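**Thread: Gripper pose drifts when the fridge door is open**

**chelsea_s**
Right, I've been going round in circles on this one and would love some fresh eyes. I'm recording put-the-sponge-in-the-fridge demos with the handheld gripper, running them through Tulov for the camera poses, then training on top. Pick-ups come out lovely. But as soon as the gripper gets near the open fridge the estimated pose starts sliding sideways, and the policy learns to post the sponge into the door hinge. Charming!

I've got 27 demos in this batch and 2 of them lose tracking completely. The longest is 2,181 frames and it goes wrong at frame 859, then never properly recovers.

**hebden_lad**
What's your feature threshold? The default in Tulov is far too high for kitchens, everything is white and shiny. Halve it and try again.

**chelsea_s**
Halved it already, sorry, should have said. I get more points but they're rubbish points, mostly glare. The drift got a bit worse if anything.

**pidloop**
I'd stop fiddling with thresholds. Fisheye lens plus a big blank white box filling the middle of the view, so all your decent features end up out at the rim where the calibration is weakest. Redo the intrinsics and make sure the board goes right into the corners. Everyone skips the corners (I did, for months).

**hebden_lad**
Not convinced. If it was calibration the pick-ups would be off as well, and she says they're fine.

**pidloop**
They'd be off by less, there's loads of texture in the middle when you're looking at a table. Can we see a frame from near where it goes?

**chelsea_s**
Yep, one from the approach, sponge in the fingers:

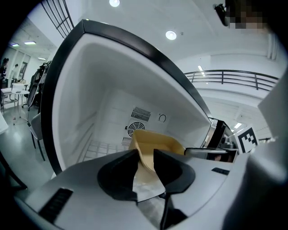 **Ruth Sowerby**
Mask the gripper before you do anything else. It moves with the camera, so any feature that lands on it is telling the tracker you're standing still. Zitov has a mask option in the preprocessing step, and you want to draw it a bit generous and include whatever you're holding. I'd use the marker to fix the scale and the start pose too, if you aren't already.

**chelsea_s**
I have a mask, but I drew it for the fingers only. The body isn't in it, and the sponge certainly isn't. Oh dear.

**pidloop**
That'll be some of it. I still say do the corners.

**hebden_lad**
Fine, mask first, then calibration, one at a time so we know which it was. And don't train on anything after 859 in that long one, whatever Skenov says about its smoothing. It'll hand you a beautifully smooth path to the wrong place.

**chelsea_s**
New mask drawn, rerunning the whole batch overnight with the old intrinsics. Will post the trajectory plots tomorrow, and if it's still sliding I'll dig out the calibration board.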